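Room Release Times at a Small Hotel: A Study of Housekeeping and Front Desk Hand-Off at the Galtberg, Estley

Melina Bakalis and Efthymia Giannakopoulos
Hotel Operations, Term Project Report
Submitted 5 December 2020

Summary

This report examines the delay between the time a guest room is cleaned and the time it is shown as available at the front desk. The study was carried out at the Galtberg, a hotel with 31 guest rooms in Estley. Room status was tracked over 15 operating days. The main finding is that cleaning time varied little from room to room, while the wait between cleaning and release varied a great deal. Most of the long waits came from two causes: inspections done in batches, and small maintenance faults that had no clear owner. A change to the inspection order and a short fault form are recommended.

1. Background

The Galtberg takes mostly one-night and two-night stays. Check-out is in the late morning and check-in opens in mid-afternoon, so the time available for turning rooms over is short on days when most of the house changes. The front desk uses Gekport, a property management system, in which each room carries one of four status codes: occupied, vacant dirty, vacant clean and vacant inspected. Only a room coded vacant inspected may be assigned to an arriving guest.

The code is changed by hand. A room attendant reports a finished room to the housekeeping supervisor, who inspects it and then updates Gekport from a terminal in the linen office on the ground floor. There is no terminal or handheld device on the guest floors.

Before the project began, the front office manager told us that guests were often asked to wait in the lobby after the posted check-in time, and that the desk and housekeeping disagreed on the reason. The desk believed that rooms were being cleaned too slowly. Housekeeping believed that the desk was not passing on early departures. The project was set up to measure both claims.

2. Scope and questions

The study covers guest rooms only. Public areas, the breakfast room and the staff floor were left out. Stayover service was recorded but is not analyzed, as a stayover room does not pass through the release process.

The report addresses these questions:
How long does a departed room spend in each status code?
Which part of the process accounts for the longest waits?
What changes could be made without new staff or new equipment?

3. Method

Each departed room was given a line on a daily log sheet. The following times were entered: guest departure, start of cleaning, end of cleaning, start of inspection, and release in Gekport. Departure and release times were taken from the system. The three times between were written down by the room attendant or the supervisor on a card left on the linen cart.

Six room attendants took part. They were told that the study concerned the process and that no times would be reported by name. Cards were collected at the end of each shift and entered into a spreadsheet the same evening. Bakalis entered the cards and Giannakopoulos checked a sample against the system record.

Cards with a missing start or end time were dropped. Where the end of cleaning was recorded as later than the release time, the line was treated as an entry error and also dropped. Both kinds of error were more common at the start of the study than toward the end of it.

Short interviews were held with the supervisor, two desk agents and the maintenance technician. Notes were taken by hand. The interviews were used to interpret the log and were not coded.

4. Results

4.1 Cleaning time

Cleaning time was stable. Rooms on the top floor took slightly longer, which the attendants put down to the slope of the ceiling and the narrow bathrooms. Time of day had no visible effect. The claim that cleaning itself was slow is not supported by the log.

4.2 Wait before cleaning

The wait between departure and the start of cleaning depended on how the departure was noticed. When a guest checked out at the desk, the room changed to vacant dirty at once. When a guest left the key card in the room or in the drop box, the room stayed coded as occupied until an attendant knocked or the desk emptied the box. The box was emptied at fixed times. Housekeeping was therefore partly correct in saying that early departures did not reach them, although the cause was the drop box and the desk agents were passing on what they knew.

4.3 Wait before inspection

This was the longest stage. The supervisor inspected rooms in batches, usually one floor at a time, after all departed rooms on that floor had been finished. A room cleaned first on a floor could wait for the last one. The supervisor explained that the batch method saves walking, and that the trip down to the linen office to update the system makes single inspections impractical.

The order in which floors were inspected was fixed and took no account of arrivals. On several days the rooms assigned to the earliest arrivals were on the floor inspected last.

4.4 Rooms held for maintenance

A smaller group of rooms passed inspection for cleanliness but were held back for a fault. These rooms had the longest total release times in the study. The faults were mostly minor: a lamp not working, a loose outlet cover, a dripping tap, a curtain off its track. The repair itself was usually short. The delay came from the report, which was passed by word of mouth from attendant to supervisor to desk to technician. In some cases the technician arrived at the room without the right part and had to return to the store.

The technician also noted that the outgoing shift did not tell him which of the faults blocked a room and which could wait. He worked through them in the order he heard of them.

4.5 Linen supply

Linen is supplied by Gkikas, an outside laundry, with one delivery each morning. We had expected linen shortages to affect cleaning time. One late delivery fell within the study period and had a clear effect on that day only. Par stock was otherwise enough to cover a full turnover.

5. Discussion

The results suggest that the release process at the Galtberg is limited by the movement of information between people and floors. Adding attendants would bring rooms to the vacant clean stage sooner, but they would then wait longer for inspection, and the guest would see little change.

Batch inspection is reasonable from the supervisor's point of view. Its cost falls on the front desk, where it is not visible as an inspection delay. The desk sees only that a room has not been released. This explains much of the disagreement described in Section 1.

Several limits apply. The study period was short and fell in a quiet season. A full house in April, when the hotel expects its first tour groups, might show a different pattern. Times on the cards were self-reported, and attendants may have rounded them. Finally, the presence of the study may have encouraged faster work, although this would be expected to affect cleaning time more than the later stages.

6. Recommendations

6.1 Inspect by arrival order. The desk should print the arrivals list after the morning meeting and mark the rooms needed first. The supervisor should inspect those rooms as they are finished and treat the rest in batches as before.

6.2 Release by telephone. Each floor has a house phone. The supervisor should call the desk with released rooms, and the desk agent should update Gekport.

6.3 Empty the key drop box more often. A check every 15 minutes during the check-out period would be enough.

6.4 Use a written fault form. The form should give the room number, the fault, the part needed if known, and whether the room can be sold. One copy goes to the technician and one stays with the supervisor. Suggested fields are listed in Appendix A.

6.5 Keep common spare parts on the guest floors. A small locked box on each floor could hold bulbs, tap washers, curtain hooks and outlet covers, with stock checked by the technician. Wiring work stays with the technician in all cases.
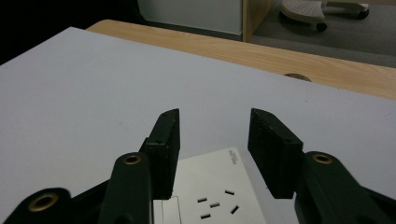
Appendix A. Fields for the fault form

Room number
Reported by, and time
Location in room (bedroom, bathroom, entry, window)
Fault, in a few words
Part needed, if known
Room can be sold: yes or no
Technician, time in and time out
Supervisor's initials on release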